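Shoulder servo dropouts on the Edau tabletop arm: frequently asked questions

Last revised Mon 8 May

What is the fault?

The shoulder servo stops answering on the bus for a short period while the arm is under load. The controller sees no position reply, releases torque on that joint, and the arm falls under its own weight. The other joints keep holding. On most benches the servo comes back on its own after the arm has come to rest, so a later status check shows nothing wrong.

Which arms are affected?

Printed Edau arms fitted with the Farner servo cable set. Arms wired with the older Varnum cables have not shown the fault. If you don't know which set you have, look at the plug at the servo end. Farner plugs have no locking tab. Varnum plugs have one on the flat side.

How do I tell this fault from an ordinary overload trip?

Check the log. An overload trip writes an overload flag and the joint temperature is usually high. A dropout writes no flag. You will see a run of missed replies from one servo ID, followed by normal replies. Overload trips also stay latched until cleared by hand, and dropouts do not.

What causes it?

The cable loop beside the upper arm is too short. When the elbow is fully extended the loop pulls at the plug, and without a locking tab the plug backs out a little at a time. In our tests in April a correctly seated plug began to drop replies after around 500 full extensions. Vibration from the gripper closing makes it worse.

We first suspected the power supply. Swapping in a larger supply made no difference, and the voltage at the board stayed at 12 V through every recorded dropout.

Is it dangerous?

The arm is light and the fall is short, but the gripper tip is pointed and can pinch or scratch. Treat an affected arm as able to drop at any time. Keep hands and faces out of the space under it while torque is on. Move glass, hot drinks and open containers of liquid out of reach before a run.

Can I keep using the arm until it is fixed?

Yes, with limits. Set the speed cap to 70 per cent, keep the elbow out of the last part of its travel, and don't leave it running unattended. Do not use it to hand objects to a person.

How do I fix it?

Switch off at the wall and support the upper arm before you touch any plug. Unplug the shoulder servo, check the pins for bending, and push the plug fully home. Re-route the cable so that it stays slack with the elbow straight, then secure it to the perforated panel with a cable tie. Leave the tie loose enough that the cable can slide. Gluing the plug in place is not recommended, as the socket comes off the servo board the next time someone pulls on it.

How do I check the repair?

Run the sorting routine for 2 hours at the normal speed with logging on. Use light, soft items. Wrapped candies and jellies suit the job, as a dropped one does no harm and the varied shapes make the gripper work through its range. Any missed reply from the shoulder servo counts as a fail. Reseat the plug and start again.

Where should the cable run?

Down the side of the arm, with a visible loop at the upper servo. Move each joint through its full travel by hand with the power off and watch the loop. It must not go tight, and it must not hang low enough to catch on bowls or the edge of the board.

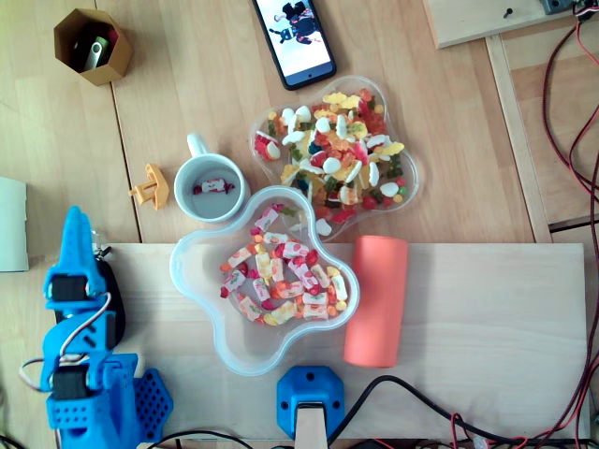

Will there be a replacement cable?

Benmoussa is preparing a longer cable with a locking plug. It will fit the existing servos with no change to the printed parts. Until it is in stock, use the re-routing method.

How do I report a dropout?

Send the log file, the servo ID and the cable type through the support form. Include the firmware version if you have it.

Related items

Reading the servo log
Overload trips and how to clear them
Choosing a cable tie position
Calibration after removing the upper arm
Clamping the base to a wooden bench
Gripper does not close fully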